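Lepik's 'faster' parcel lockers still have some explaining to do

By Vija Baranauskienė
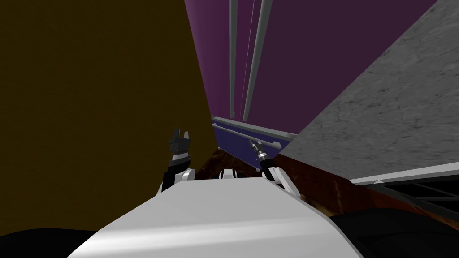
Lepik says its new parcel lockers will cut the wait for home deliveries across the city's inner suburbs. It has said this before.

The courier firm announced in February that it would put lockers at 10 sites, most of them beside train stations and neighbourhood shops. Each bank is supposed to hold up to 200 parcels. Customers get a code by text and have 5 days to collect before the parcel goes back to the depot.

Five days sounds generous until you read the terms. The clock starts when the parcel is scanned at the locker, whether or not the text has gone out, and weekends count. Anyone working away or stuck at home crook will be paying for redelivery.

Lepik would not say what redelivery will cost. A spokesperson said pricing was "being finalised with our partners", meaning Astum, which makes the lockers, and Vostex, which runs the booking app. Neither returned our calls.

Then there is the matter of the last trial. Lepik put lockers at three sites two winters ago and promised to publish the results. We have asked for them more than once and are still waiting. Residents near the old Sustar arcade remember that bank mainly for its screen, which was out of order for weeks – and for the note taped to it, telling people to ring a number that rang out.

The company says the new model is "more robust". It may well be. But home delivery on the cheapest rate will end in any postcode with a locker, and that part of the plan was on the second-last page of the announcement.

Councillors will be briefed at 6 pm, behind closed doors. Lepik says a public session will follow, with no date set.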